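Orange pan - is the coating worn out or is it just me?

Posted in Kitchen & Home > Cookware
955 views

I have one of those round orange frying pans, the shallow kind with the darker red rim, bought 17 months ago from the Nanureo outlet. The card it came with promised eggs would slide out with no oil, forever more or less. That lasted until May. Now eggs stick in the middle, a patch the size of my palm, and I end up chiseling at it with a wooden spatula.

I have been told four different things by four different people: boil vinegar in it, bake it with oil, scrub it with baking soda, throw it out. I don't trust any of these very much, least of all the one that involves buying a special bottle of "restorer". The pan is not scratched as far as I can tell. I wash it by hand, usually Sunday when everything piles up, and the rest of the week it gets a wipe.

It's been sitting on the plank table with the other stuff I haven't dealt with yet. 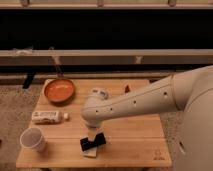 The pan, upper left, with the bottle lying below it.

So, is there anything to be done, or is this a pan you replace every so often and the "forever" part was marketing? I'd rather not spend money on a second one if the second one does the same. Stove is gas, if it matters. I do tend to cook on high.

Posted by: panhandled_26

----

mossyskillet

You answered it yourself in the last line. High heat on gas is what does these in. Most of the time the coating hasn't gone anywhere, it has a film of burned oil on it that you can barely see, and eggs grab onto that.

Try this before you throw it out. Put in an inch of water and a big spoonful of baking soda, simmer it for 16 minutes, let it cool, then rub with a soft sponge and dish soap. Not the green side. Run a dry fingertip over the middle afterward. If it feels slick, you had a film. If it feels like very fine sandpaper, the coating is tired and no amount of simmering will bring it back.

A wipe between uses is not a wash, by the way. Each wipe leaves a bit of oil and the next time you heat the pan you bake it on.

I would skip any restorer. I tried one called Merno some years ago and what I got was a pan that smelled of oranges and still stuck. Maybe I had a bad bottle - I doubt it.

----

Dollop

just get a new one they are cheap. mine is a Kolau and its fine. dont use spray oil

----

ferrous_wheel

I'm going to disagree a little with the first reply. The baking soda simmer is worth doing, and it costs next to nothing, but I'd be surprised if it bought more than a few weeks. I've had three pans of this type and kept them on low heat, washed every time, stored with a dish towel between them. The best one made it to 26 months before eggs started catching. People who say theirs is ten years old and like new are either not cooking eggs in it or using more butter than they admit.

As for baking it with oil, that is how you season cast iron. On a nonstick coating it adds a sticky layer you then have to scrub off. Vinegar helps with white spots from hard water, and you don't mention any.

What I did in the end was keep the old pan for things that don't care, onions and reheating rice mostly, and buy a small carbon steel one from Sönmez for eggs. It was a nuisance for the first month and I cursed it most mornings. It's also heavier, so if your wrists are bad, think twice.

If the coating ever starts to flake, stop using it. A sticky pan is annoying, but a flaking one belongs in the trash.

----

panhandled_26

Did the simmer. The water went faintly brown, so there was a film, I'll give you that. Finger test came out somewhere between slick and sandpaper. One egg came loose with a little butter and the second one stuck at the edge. Still not convinced, but I've turned the burner down and will see how it does.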